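Low End, Long Room: How Esen Made Prengate

Esen have always been a slow band. Their third album, Prengate, runs to nine tracks and took most of two winters to finish, and very little of that time went on writing. The songs were complete before a microphone was put up. What took the time was the room.

The record is named after the village hall where all the basic tracks were cut. It is a plain rectangular building with a hard floor and a pitched ceiling, and it adds a great deal to anything played in it. A snare drum struck at one end goes on sounding for close to three seconds at the other. For a choir this is pleasant. For a four-piece playing electric folk with bass and a full kit, it is a problem, and the band chose to work with the problem instead of hiring screens and pretending to be somewhere else.

The first sessions were set up in the usual way, with close microphones on the drums and a stereo pair a few paces back. Those takes were all discarded. The close microphones sounded dry and small against the pair, and no balance between the two was convincing. In the second round the close microphones were removed from everything but the bass drum, and the players were moved until the pair alone gave a usable mix. The bass amplifier ended up facing a wall. The acoustic guitar was nearest the microphones and the singer stood behind it, which explains why the vocal on the opening track, Horobets, seems to arrive from over someone's shoulder.

Tempo was the other adjustment. Horobets had been played live for a year at a brisk walking pace. In the hall the echo of each bar landed on top of the next, and the song was slowed until the decay fitted between the beats. The finished version sits at 69 beats per minute and is better for it. The same treatment was given to the closing track and works less well there. The tune is slight, and at that speed its second half drags.

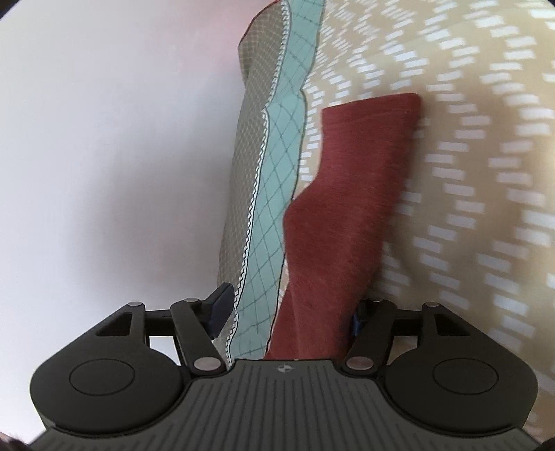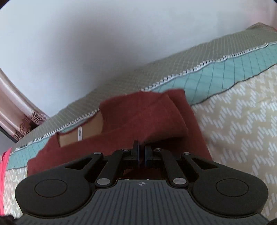 Side two is where the method pays off. Ferry Wages opens with 27 bars of bass and brushed snare before anything else enters, and the pitch of the bass can be heard changing very slightly as the note travels down the hall and comes back. There are no overdubs on it. The harmonium on the next track was recorded separately, at Plorkeck, the band's own small studio, then played back through a loudspeaker in the hall and recorded again. It is a laborious way of adding reverb, and the match with the other instruments is close enough that the join cannot be heard on loudspeakers. On headphones there is a faint hiss at the start of the first chord.

The mix was done on an old desk with few channels. Most songs use 6 of them. Compression is light and the level of the finished master is low by current standards, so the listener will have to turn it up, particularly after playing anything else. The vinyl pressing is the quieter of the two formats but has the firmer bass. The download is cleaner at the top and makes the cymbals sound a little brittle.

As songwriting, Prengate is less varied than the band's second album. Five of the songs are in the same key, and three of those share a falling figure in the guitar that becomes familiar too soon. The words deal mostly with tides, rent and poor sleep. They are sung without much emphasis and are often hard to follow under the room sound, though a lyric sheet is supplied.

The live shows present a different difficulty. A touring band cannot take the hall along, and most of the venues booked for the spring are low, carpeted rooms with very little echo of their own. Esen have been rehearsing two sets of arrangements, one at the album tempos for churches and larger halls, and a quicker one for clubs. Horobets goes back to its old speed in the second set, and the long bass introduction to Ferry Wages is cut to eight bars.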